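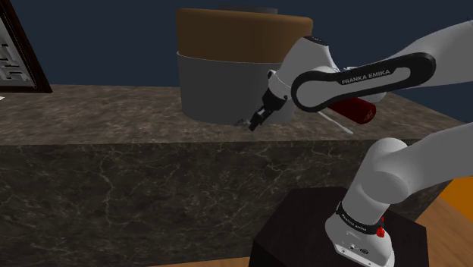

Welcome to the questions page for Villca, the two-act play by Yaneth Tello that opens our season at the Soment Theater! It's performed in Spanish and English, often in the same sentence, and English captions run above the stage for the whole evening. We get a lot of mail about whether they can be read from the balcony, and they can. They're plain white capitals on black, large and clear, and they stay up long enough for slow readers (me included) to finish the line and still catch the actor's face.

What is the play about?
Two sisters who once shared a radio drama, and haven't spoken since it went off the air, are asked to record one final episode. It's funny for most of the first act and then it very much isn't. Please don't look up the ending!

Who is in it?
Hortensia Rivadeneyra plays Amparo, the older sister, and she is on stage for almost the entire evening. If you saw her in Tresura last June you already know what she can do with a pause. The rest of the cast is listed in the lobby and in the program.

How long does it run?
Two hours and 5 minutes, plus intermission. The second act starts in the dark, so do get back to your seat when the bell goes.

Do I need to know Spanish?
Not at all. The captions cover everything, including the songs. If you do know Spanish you'll get a few jokes a beat ahead of your neighbors, and we love hearing that happen from the back of the house.

Is it suitable for kids?
We suggest 12 and up. There's some strong language, a death that happens offstage, and one very loud thunder effect in the first act.

Can I exchange my tickets?
Yes, for any other performance with seats left, up to noon on the day. Bring or email your order number. We can't exchange after the show has started, and resold tickets have to go back through whoever sold them to you.

What if I'm late?
The ushers will seat you at the first scene break. Until then you can watch on the lobby monitor, with sound.

Can I meet the actors afterward?
Often, yes! Most of them come out through the side door on the alley, and they're lovely about signing programs. Hortensia sometimes skips it after a matinee to save her voice for the evening, so please be kind if she only waves.

Is there a talkback?
There's one on 23 November 2024, straight after the evening performance, with Yaneth and the full cast. Your ticket for that night gets you in, so just stay where you are.

Can I buy the script?
The lobby shop has it in both languages, published by Stustus. We also have posters, and the songs on CD for those of you who still keep a player in the kitchen.

Where do I park?
The garage behind the theater has an evening rate after five. Street spaces go early, so if you're having dinner nearby, park first.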